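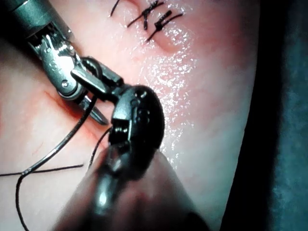 A curved needle and black thread, with three stitches already tied near the top.

Review: Pomon, four months in

Our agency has nine people and writes ads for regional clients, mostly hospitals, credit unions and one chain of garden centers. We bought Pomon in January to replace the mix of email threads and marked-up PDFs we used for client approvals. I manage production, so I'm the one who lives in it.

Pomon does one job. You upload a layout, a script or a cut of a video, send a link, and the client comments on the spot they mean. Every round gets a number and the old rounds stay put. When the client hits Approve, the file locks and you get a one-page record of who signed off on which version.

The locking is what sold me. On the Filerham account we used to lose an afternoon each month working out which headline the client had agreed to. We had 108 separate pieces in their spring campaign – print, radio, bus sides, the lot – and I could pull the approved version of any of them in under a minute.

Commenting on video is good. Clients click on a moment, type, and the note sticks to that timecode. Radio scripts are weaker. Pomon treats a script as a flat page, so you can't compare two drafts side by side, and small copy changes are easy to miss. Our writers still send a marked-up document along with the link.

Search is poor. It looks at file names and nothing else, so a comment from March might as well be gone unless you remember which layout it was on. I asked support and was told comment search is planned. Support did answer the same day.

Before this we tried Drendon for a month. It has better search and a real script comparison, but every client reviewer needs an account and a password. Two of our hospital contacts gave up at the login page and called me instead. Pomon reviewers only need the link.

Price: we pay $2,581 a year for the middle plan, billed up front. The top plan is $3,119 and adds custom branding and longer storage. On the middle plan, approved files are archived after 90 days, and getting one back takes a few minutes. I can live with that. Cabral, the color proofing add-on, costs extra on both plans. We tested it and dropped it, as our printer sends hard proofs anyway.

I'd buy Pomon again for layouts and video. If most of your work is radio or long copy, try Drendon first and see whether your clients will put up with the login.

Rating: 4 out of 5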